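Cleaning and storing mixed jewelry when you don't know what it is made of

Community help > Home and household > Care of small things

Posted by ibarra_2179, June 2023
Views: 2179

Hello everybody. I hope this is the correct section. I received from my aunt a box with jewelry that she does not wear anymore. There is some of everything: bead bracelets, earrings, two chains which are knotted together, and a few rings. I think most of it is not valuable, but I like it and I want to wear it in the summer.

My problem is that I don't know the materials. The beads can be glass, plastic or stone, I am not able to tell the difference. I read on one site that I should put everything in warm water with dish soap, and on another site that water is the worst thing I can do. The elastic bracelets also worry me, because one has already become longer than it should be.

I live in Follport, near the sea, so the air is humid most of the year. My questions are: how do I clean such things safely, and how do I keep them after? I don't want to spend more than 40 dollars for everything. Thank you in advance for your patience.

stevoma_beads
Member for 11 years

Welcome to the forum. I have repaired bead jewelry as a hobby for a long time, so I will try to give you an order of work.

First, sort the pieces before you clean anything. Make one pile for beads on a cord or elastic, one for pearls and things that look like pearls, one for plain metal, and one for pieces with glued stones. If you are not sure, put the piece with the pearls, and treat it in the most gentle way.

For beads on a string, do not put the bracelet in a bowl of water. Water goes inside the holes and stays there, and the string becomes weak. Take a soft cloth, make it a little damp, wipe each bead, and dry with a second cloth immediately. Let the bracelet lie flat on a towel until the next day.
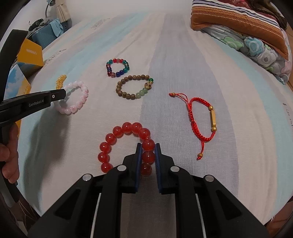
Glossy red beads, translucent, strung in a loop

About glass or plastic: hold the bead against your lip or cheek. Glass feels cold at the beginning and plastic becomes warm very quickly. Glass is also heavier for its size. It is not a laboratory test, but for cleaning at home it is enough. Please do not use the hot needle test which some people recommend. It leaves a mark, and the smell is terrible.

For an elastic that has become long, there is no treatment. It must be changed. A roll of elastic cord costs very little, and you can do it at the kitchen table. Choose the thickness by the hole of the bead, pass the cord through twice if the hole permits it, and stretch the cord a few times before you tie it. If you don't stretch it first, it will be loose after 2 weeks.

The knotted chains: put them on a flat plate with a drop of baby oil, and use two sewing needles. Do not pull. I have spent a full evening on one knot and it was worth it – but I had good music.

wistham_lane

just use toothpaste for the metal, my grandmother did it always and her rings are still shining. for the box any box is good

stevoma_beads

Sorry, I must disagree about the toothpaste. It has small grains inside that scratch, and on a plated piece it can remove the plating in a few cleanings. Mild soap and a soft cloth are enough for a plain metal piece.

harbor_and_hem

I also live near the water, on the Wistham side, so I can add something about the humid air, which was not much answered until now.

Keep every piece separate. Small bags with a zip closure are good for metal, and you press the air out before you close them. Put in the box one of the small packets of drying gel that come with new shoes. Change it when the season changes. Do not keep the box in the bathroom, even if the mirror is there.

Pearls are different. They should not be in a closed plastic bag, and they should not be too dry, so no gel packet with them. I keep mine in a soft cotton pouch, in a drawer. Wear them from time to time, and wipe them after with a dry cloth. Perfume and hair spray come first, wait some minutes, and only then the pearls. 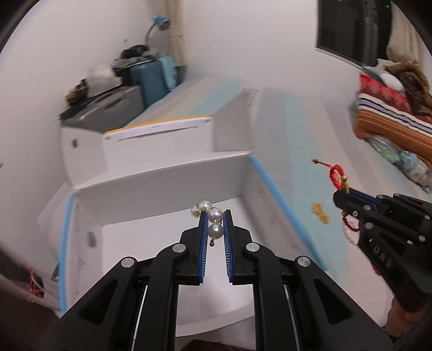 Pearl earring with gold links, and a red braided bracelet

Can I keep silver and pearls in the same drawer?
The same drawer is fine if each one has its own pouch or bag, so that the metal cannot scratch the pearl.

For braided bracelets of thread I do a quick wash by hand in cool water, with a little shampoo, and then I roll them in a towel. Try first with a wet white cloth on a corner, because red thread often gives color. If there is color on the cloth, don't wash it, only brush it when dry.

With 40 dollars you can buy the bags, the pouches and the elastic, and there will be money left for a good polishing cloth.

ibarra_2179

Thank you very much to all! I have made the piles today and the pile "not sure" is the biggest one. I did the cheek test and I believe the green beads are glass. One chain is free, the second still has a small knot near the clasp. I will order the elastic cord tomorrow and write again if I have trouble with the tying.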